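Kit corner: two weeks with the Bremow hand grippers

OK, so I've finally had my hands on the Bremow pair, and I mean that pretty much word for word, because hands are the whole point of this kit. You get two grippers, a left and a right, you hold one in each fist, and you do the job yourself while the kit records how you moved. Later the recording goes off to teach an arm. Several of you wrote to me back in July asking if it was worth the money, and I kept putting you off. Sorry! I wanted to try it on boring jobs first.

Setup took me most of a morning, and I'd blame the leaflet for that more than the hardware. It tells you to pair the right hand before the left and then shows a drawing of the left. Once I'd got past that it was fine. The grippers were lighter than I expected, and the handles are shaped so that you squeeze with your whole hand (no trigger finger cramp, which was my big complaint with the Arnix set I reviewed before). I did 300 short runs over the two weeks, mostly picking up small things and putting them in boxes, and my wrists held up better than my patience did.

What I like best is how fast you forget you're wearing a machine on the end of your arm. By the second day I was bracing a box with the left and going after little bits with the right, just the way I would with bare hands. Tiny parts are still a pain, though. Anything that lies flat wants to slide away from you, and you need to come in low and slow with the fingers open. My tip is to practice on something chunky before you let yourself anywhere near rings and washers.

The software is called Inari and it's, well, OK. It threw out 91 of my runs for "unsteady tracking," and I could never tell which ones it was going to hate. I sent a grumpy note and got a very patient reply from Berwyn Meredith on the support desk, who told me to keep my hands from crossing and to start every run from the same spot. That did help. I still want a button that lets me look at a rejected run before it's gone for good.

The price is $700 for the pair, with the software free for the first year. I'd pay that for a small shop or a class that wants to get going without buying a full arm. If you already own the Owen starter set I'd hang on to it for now and see if Bremow fixes the cable, which is too short on the left and tugs when you reach across the table. I'm keeping mine through the winter, and next up I'm trying them on folding dish towels.
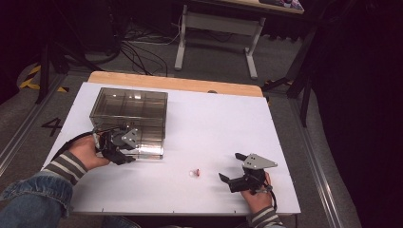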